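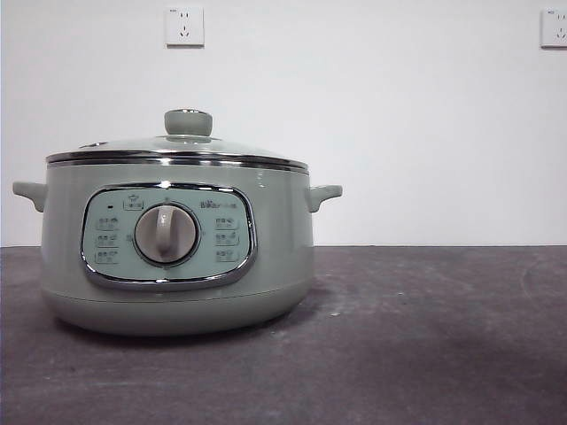 Notes from the plots, winter round-up
2020-12-20

The ground at Estance has reached the stage where it is neither frozen nor usable. You can put a fork in it, and the fork will stay there until spring if you let it. I went up last week to dig over the bottom half of my plot, dug over a strip as wide as a doormat, and came home to read seed catalogues, where the weather is always better.

It has been an odd season and a greedy one. With everybody at home from March onwards, plots that had grown nothing but couch grass for years were cleared, edged and in one case fitted with a small bench. The waiting list now stands at 37, and I would like to say to all 37 of you that I have your names, I have your second emails, and plots come up when they come up. Most people who leave do it in August, when they come back from a fortnight away and find what bindweed can do if you turn your back on it.

The main business of this round-up is potatoes, as promised in the autumn and put off twice.

We ordered our seed potatoes together for the first time this year, which brought the price down and the arguments up. Domnica Sandu took on the ordering. She asked everyone to send in a variety and a weight, and received a variety from some people, a weight from others, and from Vasilică Ciobanu a drawing. The sacks came in a single delivery and were left against the gate by a driver who did not hang about. For the next order the form will have boxes on it. Please fill in all of the boxes. There is no box for drawings.

As to how they did: the earlies were good nearly everywhere, and very good along the hedge side, where the soil holds a bit of water. We had that long dry spring and anyone who watered got their reward. The maincrops were patchier. Blight turned up after the warm wet spell and went down the middle path like gossip. Those who cut the tops off straight away and left the tubers in the ground for a couple of weeks mostly saved their crop. Those who wanted to wait and see, saw. I put myself in the second group.

Slugs did the rest. Ovidiu Văduva swears by lifting everything by the middle of September whether it looks ready or not, and I have laughed at him for years. His were clean. Mine looked like something you would play a tune on.

Now for storing, on which I have had more letters than on any other subject apart from the gate. The rules are dull and they work. Dark, cool, dry, and some air moving. Paper sacks, or hessian if you have it. Never plastic bags, which sweat. Don't wash them first, however much the mud upsets you. Go through the sacks once a month with your nose as well as your eyes, and take out anything soft, since one bad potato will turn its neighbours to soup without any help from you. And keep them away from the onions. I know they look nice together. So does everybody in a wedding photograph.

Green ones are a question that comes up each year. A small green patch can be cut out, deeply, with the peel. If it is green all over, throw it out. If you have the sort of family that never throws anything out, do it while they are asleep. 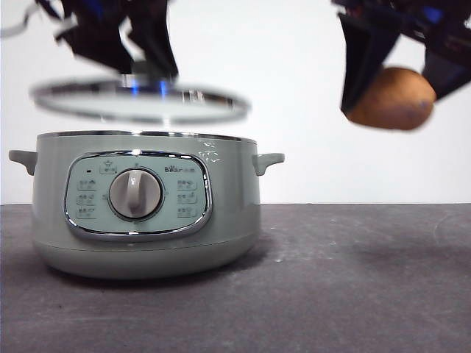
Cooking is where most of the letters go wrong, usually because a perfectly decent potato has been asked to do the wrong job. Waxy ones hold together and want to be in a salad or a stew. Floury ones fall apart and want to be mashed, baked or roasted. If you have lost the label, and you have, boil one on its own and watch what becomes of it. Skin colour won't settle the matter: a brown potato like the one over on the right might be either. A glass lid makes the watching easier, and I have come round to them after years of lifting a metal one every two minutes and wondering why dinner was late. Start them in cold water with plenty of salt, and let them steam dry in the colander before you do anything clever.

Veronica Dinu has sent in her potato and leek soup, which many of you asked for after the bonfire. It goes as follows, in her words apart from the bit about her sister.

Soften two large leeks in butter, slowly, with the lid on, and don't let them brown. Add a good pound of floury potatoes, peeled and cut small. Pour over enough stock to cover by an inch. Cook until the potatoes give up. Mash half of it in the pot and leave the other half alone. Pepper, a little nutmeg, and cream if you are not being watched. It is better the next day, and it thickens overnight, so keep some stock back.

She adds that it freezes badly and that anyone who tells you otherwise has no taste. Letters to Veronica, please.

Other matters.

The gate. The old code, 2146, has finally been changed, after it was found written in marker pen on the gate. The new one will be given out in person. Please do not write it on the gate. Please also do not write it on the post beside the gate, as somebody has pointed out to me that this would technically be allowed.

Water. The taps are off until the frosts are over. The tap by plot 13 is still dripping and has a bucket under it. The bucket belongs to Silviu Toma, who would like it back when this is over, and who would like me to mention that it was a clean bucket.

Manure. A trailer load is coming in the new year from the stables at Dumitrescu. It will be tipped in the usual place, and the usual people will have had the best of it by lunch. Well-rotted, they tell us. They told us that last time as well, and we had oats coming up in the rhubarb until June. If yours is still steaming, stack it and leave it alone for a few months.

Shed roof. The felt over the back corner lifted in the October gale and has been held down since with a paving slab and good wishes. A proper repair is planned for the first dry spell. If you are handy with a nail gun, get in touch. If you merely own a nail gun, I would still like to hear from you, but separately.

Seed orders. The next potato list closes at the end of January, to give Domnica time to work out what you meant. We are dropping the red variety nobody could get to crop, and trying a blight-resistant maincrop on the middle path plots. Ask for it even if you think you were lucky this year. Onion sets and shallots can go on the same form. Garlic can't, you should have had it in by now, although I put mine in on New Year's Day once and it came up looking no worse than anyone else's.

Chitting can start as soon as your seed arrives. Egg boxes, rose end up, somewhere light and free of frost. A spare bedroom windowsill is ideal, and this winter there will be very few guests to object. I have a stack of spare egg boxes in the porch for anyone who needs them. Knock first, the dog is new.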